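The Refreshment Table at Zutby
A report to the Provisions Office, Hondton

1. The standing order

The Office is reminded that the waiting room at Zutby has been kept in readiness under Standing Order 645 for longer than the present staff have been employed there. The order requires that refreshments be laid for the Witkowska party on the last evening of each month, that they remain laid until the morning boat has gone, and that they then be cleared and entered in the book. It doesn't say who the Witkowska party are, or how many of them are expected.

The party has not so far arrived. Earlier reports have treated this as a matter for the harbour and not for the Provisions Office, and the undersigned, as inspector, sees no reason to depart from that view.

The inspection recorded here was ordered after an entry in the book for November 2018, in which the clerk on duty wrote, in the column reserved for breakages, the words "one sandwich, eaten, with thanks". No such column entry is provided for in the order. The clerk was asked to explain it and replied in writing that it was correct.

2. The laying of the table

The undersigned travelled to Zutby by the Ludura ferry, a crossing of three hours in poor weather, and was shown to the waiting room at dusk. The heating had been on since noon. There are chairs for 200 persons, arranged in rows facing the water, and the table is set where anyone coming in from the landing stage would see it first.

It must be said that the table was laid with great care. The order asks only for "such food and drink as travellers may reasonably want", and the clerks have come to their own understanding of this over the years. The cola stands in its clear rack with the back row raised, so that those behind can be seen as well as those in front. The smaller bottles are kept on the stepped stand, and the clerk was particular about the colours of their caps, holding that a tired person will choose by colour before reading anything. The box of Walker's chocolate-chip cookies has its place at the left of the stand, with the Snickers on the lowest tier, where a child could reach them.
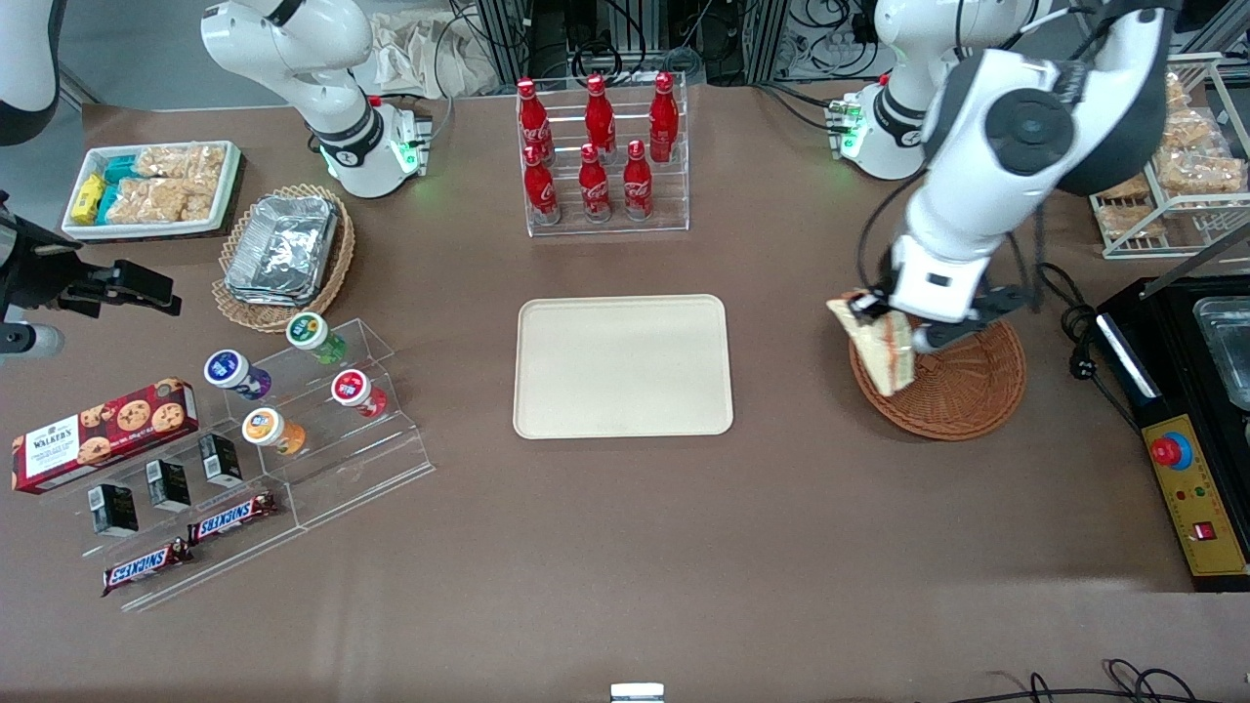 The clerk stated that the sandwiches are always left until the end. A sandwich laid too early, in the clerk's opinion, makes a table look as though it has given up waiting. The undersigned noted this remark but has not been able to find a heading under which to file it.

The rice cakes and the wrapped bars share a white tray. The foil containers are stacked in the oval basket. The undersigned asked what was in them and was told that it varied, and that the party had never complained. When it was put to the clerk that the party had never come, the clerk agreed that this was also the case.

3. The hours of waiting

Inspectors are required to remain with the table overnight. The undersigned took a chair in the second row and was given a blanket, for which a receipt was signed.

Nothing of note took place before two o'clock. The rain stopped. The clerk read the tide tables aloud, as the order directs, to the empty chairs, and afterwards asked whether the undersigned would care for anything. It was explained that officers of Hondton may not accept refreshment intended for another party. The clerk said that the same had been explained on every inspection, and went to look at the lamp on the landing stage.

The undersigned then had leisure to consider the sandwich. It was an ordinary one, in clear wrapping which had creased and took the light. Seen from the side it had white bread, then something green with a frilled edge, then bread again, then a thickness of orange-red with thin red strands curling over it, and bread once more. The top edge was uneven. Someone had cut it by hand, or it looked so at that hour, and the undersigned was put in mind of being met from a train as a child by an aunt who had brought food and was cross about the delay. That recollection has no bearing on the inspection and is entered for completeness.

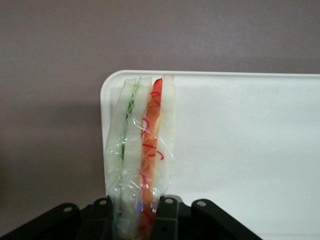

4. The irregularity

At a time not recorded, the door to the landing stage was opened. The undersigned had been awake throughout and will say so if asked. The person who came in was elderly and wore a good coat, soaked to the elbows, and carried no luggage. The clerk stood up.

The visitor asked whether this was the table for the Witkowska party. The clerk said that it was. The visitor asked how many had come, and the clerk said that so far there was only the inspector. At this the visitor looked at the undersigned with every appearance of recognition, said that it was a pity about the others but that the sea had been very bad, and sat down in the second row.

A sandwich was brought. The visitor ate half of it and passed the other half across, still in its wrapping. The undersigned wishes to state plainly that it was accepted. It was a good sandwich – rather cold, as they are – and it was finished before the morning boat sounded.

The visitor left by the door on the town side. No ticket was asked for. The clerk opened the book, turned to the column for breakages, and handed the undersigned the pen.

5. Recommendations

That the order be continued in its present form.

That a further column be ruled in the book, headed "Taken". The clerk has offered to do this with a ruler already held at Zutby, so that no expense would arise.

That the rule forbidding refreshment to inspecting officers be looked at again before January, when the next inspection falls due. The undersigned understands that this duty is not much sought after at Hondton, on account of the crossing, and would be willing to undertake it.

That a second blanket be supplied.

The receipt for the first is attached. The undersigned's mother was born a Witkowska, a fact which was declared on appointment and which the Office will find in the usual file.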